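마이히(Maihi) 양팔 청소 로봇

마이히는 공유 공방 브라크몬트(Brakmont)에서 만들고 있는 탁상형 양팔 로봇의 이름이에요. 저도 만드는 데 끼어 있는 사람이라 이 문서가 좀 수다스러워도 봐주세요! 한쪽 팔은 쓰레받기를, 다른 팔은 손빗자루를 맡는 구성이고, 목표는 책상 위 부스러기를 쓸어 담아 통에 넣는 것까지입니다.

개요

작업은 5월에 시작했습니다. 처음 이름은 플라사드(Flasard)였는데 발음할 때마다 혀가 꼬여서 (저만 그런 건 아니었어요) 금방 바꿨죠. 제어 프로그램은 다르나우(Darnau)라고 부르고, 지금까지 쌓인 동작 기록은 913개입니다. 팔 하나만 움직일 때는 꽤 얌전한데 두 팔을 같이 쓰면 박자 맞추기가 정말 어렵더라고요.

작업 모습
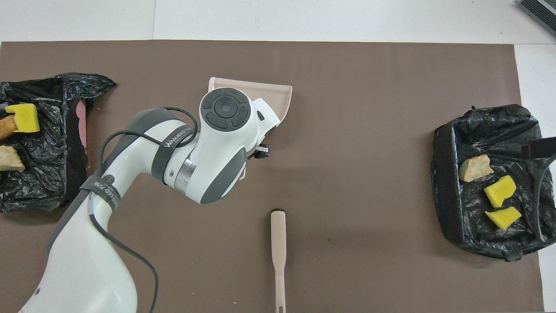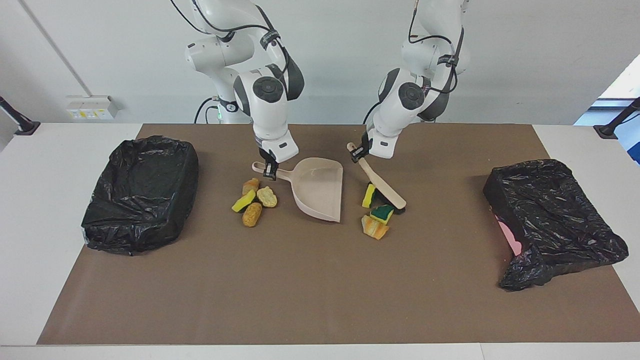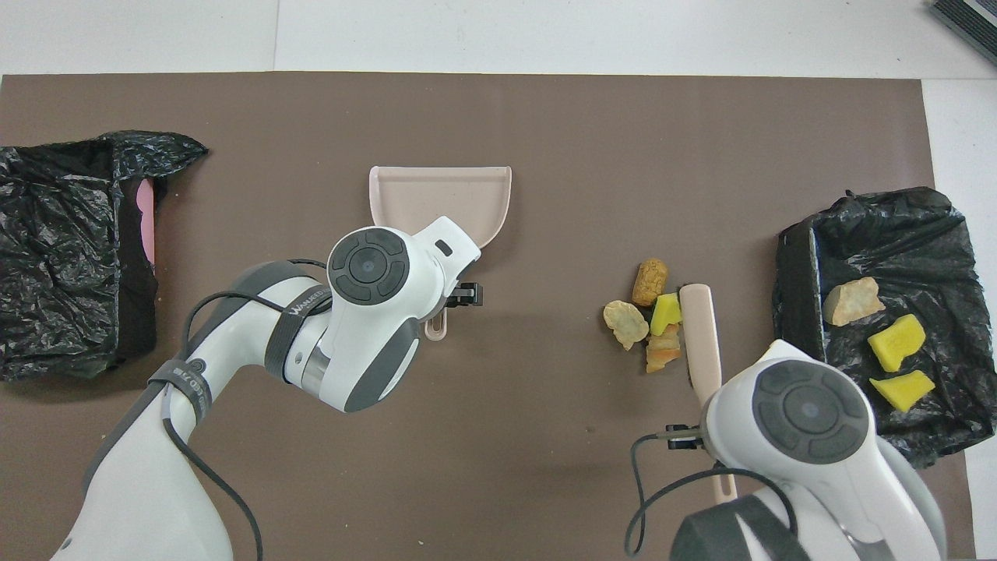 갈색 매트 위의 쓰레받기와 검은 비닐, 스펀지 조각들.

동작 방식

쓰레받기 쪽 팔은 먼저 자리를 잡고 버티는 역할입니다. 빗자루 쪽 팔이 밀어 올 때 같이 밀려나면 말짱 도루묵이라, 손목 힘을 최대치의 50% 정도로 맞춰 두고 조금씩 올려 보는 중이에요. 빗자루는 짧게 여러 번 쓰는 편이 한 번에 길게 쓰는 것보다 훨씬 나았고요. 스펀지는 가벼워서 잘 밀리는데 대신 엉뚱한 데로 튀기도 합니다.

남은 과제

2023년 9월 현재 다르나우는 4판까지 나왔습니다. 다음 판에서는 쓰레받기를 기울여 비우는 각도를 손볼 생각이고, 연속 100회 시험도 해 보려고 해요. 손잡이를 놓쳤을 때 다시 집는 동작은 아직 손도 못 댔습니다.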